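About Cenido

Cenido is a small shop for people who grow plants indoors. We sell potting soil, fertilizer in small packets, seeds, planters, stands and the baskets and racks to keep it all in. Shanti Kandpal and Seema Dwivedi opened it after years of growing things on apartment windowsills, and most of our customers still garden that way.
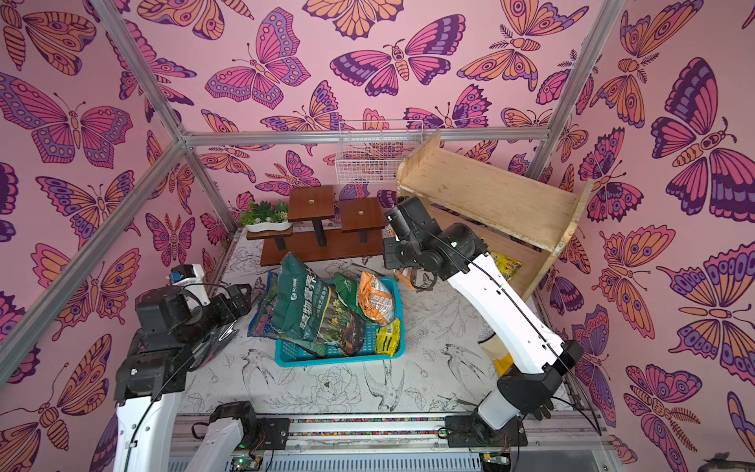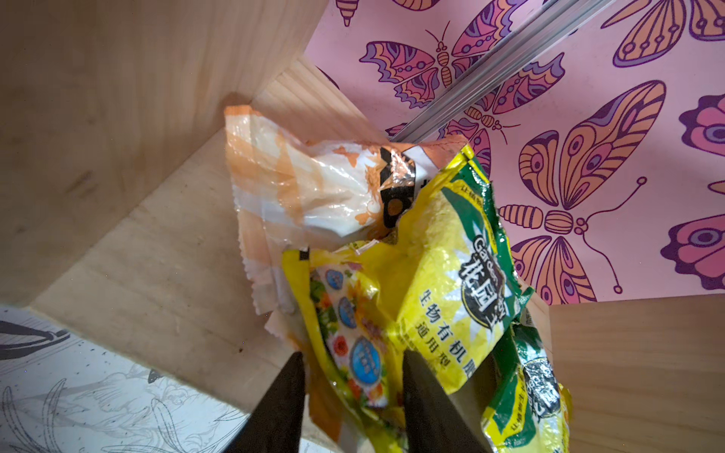
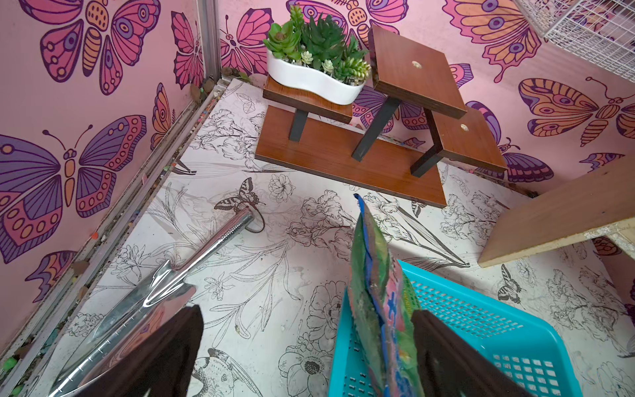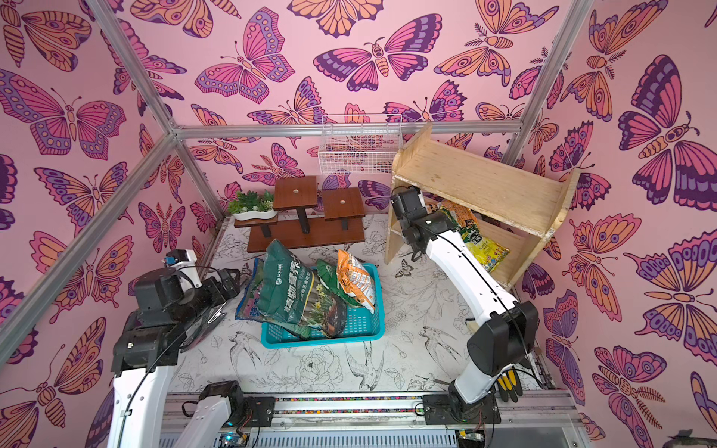
Potting corner supplies: bagged soil, packets, a tiered stand and a planter of succulents.

What we do

We set up potting corners. A potting corner is a spot in your home, usually no bigger than a closet, where your plant supplies live and where you can repot something without moving to the kitchen table. Some customers buy the pieces from us and do it themselves. Others ask us to come over and do the sorting.

Most of the job is bags. People who keep houseplants end up with soil in several sizes, open packets of plant food and seeds left over from two springs ago. We put the soil and the larger fertilizer bags in one open plastic basket on the floor, with the biggest bag at the front. Small packets go on a separate shelf. They get lost when they share a basket with soil.

Torn packets should be folded over and clipped before they are put away. If you can't read the label any more, write the name on a piece of tape. We carry paper tape at the counter.

The stand

We like a low tiered stand against the back wall. A planter of succulents does well on the bottom step, real or artificial, and the higher platforms can be left free for whatever you are working on. The brown stands we sell come from Solanki, a woodshop that has supplied us from the beginning. They are delivered flat and take about 40 minutes to put together.

A wire rack on the wall is good for gloves, labels and string. Hang it high enough that you can lift a plant off the stand without hitting it. The trowel gets used more than anything else, so keep it where you can reach it.

Wallpaper and floor sheets

Seema picks the papers. She used to work in a print studio and still orders from the same people. Butterflies and moths on pink are her choice, and so are the line-drawn flowers that go underfoot. Customers often tell us they would not have chosen a pattern that loud, and then they ask for it. A floor sheet also makes it easier to sweep up. Pellets and bits of leaf work their way into the gap along the wall, so run a brush down that edge when you finish.

Who we are

Shanti handles the store, the orders and the soil. She tries every mix on her own plants before it goes on the shelf and has turned down more of them than she has accepted. Seema handles home visits and layout. We have two part-time helpers in spring, when the phone is busiest.

Our first space was a shared unit in the Nolex building, 90 square feet with one window. We are now on the ground floor of the same building, with a loading door, which has been a great help with the soil deliveries.

Classes

The Plarkulau series is our beginner course. It covers choosing a mix, feeding, repotting and putting everything away afterward. Classes are kept small and you take home the plant you worked on. Bring an apron - we run out of the spare ones. The fee is $42 and includes soil and a pot.

Visits and returns

Home visits can be booked by phone or in the store. Unopened bags can be returned with a receipt. We can't take back seeds or opened fertilizer, but we are glad to tell you what to do with them.

Page updated 20 Jun 2022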